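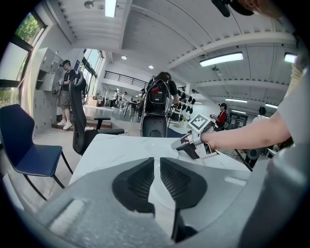
Hand-held grippers at a white marble-patterned table.

The Changeover Problem

A variety bill is usually judged act by act. Stage managers judge it by the gaps. At the Greenwood, a former bank hall in Forkorby that has run a mixed bill every October for several years, the gaps are logged to the second, and the log has shaped the show more than any booking decision.

The stage is 29 feet wide at the curtain line and shallow behind it. There is no fly tower. Wing space on the left is enough for one rolling cabinet and two people standing sideways. Wing space on the right is a corridor shared with the dressing rooms. Anything larger than a side table has to be set behind the mid-stage curtain while another act works in front of it, which means every second act on the bill must be able to play in the downstage strip.

This is the old "in one" arrangement, and the reasons for it have not changed. A full-stage juggler needs depth and height. A comic, a singer or a mentalist does not. Alternate them and the crew gets seven or eight minutes of cover for each large setup. Put two full-stage acts together and the host has to fill.

The Greenwood's target for a covered changeover is 38 seconds, measured from the last light cue of one act to the first spoken word or music note of the next. The figure comes from the house's own logs. Below it, audience noise stays at the level of applause tailing off. Above it, people begin to talk, and the next act opens against conversation. On last season's bill the average was 41 seconds, and most of the excess came from two causes: microphone swaps and floor coverings.

Microphones are the simpler of the two. Variety acts tend to bring their own preferences. One wants a headset, another a straight stand, another a stand that can be kicked away during a routine. The house used to strike and reset a single stand position between acts. It now leaves two stands preset at the downstage corners and has the host carry a separate handheld. Headset packs are fitted in the corridor one act ahead and checked on a muted channel while the previous act is still working. The operator listens on headphones, marks the gain on tape, and does not touch it again until the entrance.

Floor coverings are harder. A dancer or roller act needs grip. A card worker who tosses props to the floor needs a surface that does not bounce them into the front row. A juggler working with silicone balls needs something hard, flat and level, and the bare Greenwood stage has a slight dip left of center. For years the answer was a set of loose mats, laid and lifted in the dark.

The replacement is a roll-out surface from Plaltex, faced on one side with a matte finish and on the other with a harder one. It lies upstage for the whole evening and is drawn forward on two webbing straps when needed. The leading edge is weighted. Two crew members can place it in the time the host needs for one short joke, provided the straps have been laid straight at the interval. If they have not, the sheet comes out at an angle and has to be walked back — the log records this three times in the first week and not again after a painted guide line was added.

Running order is now fixed after the technical call, not before it. Acts are sorted by depth, floor, microphone and cabinet, in that order. Only then does the producer look at pace and mood. The method produces some odd neighbors. On the current bill a plate spinner is followed by a quiet close-up routine that many producers would have placed in the second half. It plays well enough, and the spinner's poles can be cleared behind the curtain without hurry.

Drova, the touring company that takes the bill out to smaller halls after the Forkorby run, uses a reduced version of the same sheet. It drops the curtain column, as many of its venues have no mid-stage curtain at all, and adds one for reset time after the act. That number matters more on two-show days. A magician with a long reset should not close the first show and open the second.

The company also limits each act to 3 cases, counted at the truck. A fourth case travels only if another act gives up a place. The rule is unpopular with illusionists and has been kept. Case dimensions are requested with the contract, along with the height of the tallest prop when standing and the voltage of anything that plugs in.

Lighting plans on the tour stay generic: a front wash, two side positions and one special at center. Acts that need more send a plot two weeks ahead, and the crew answers with what the hall can supply.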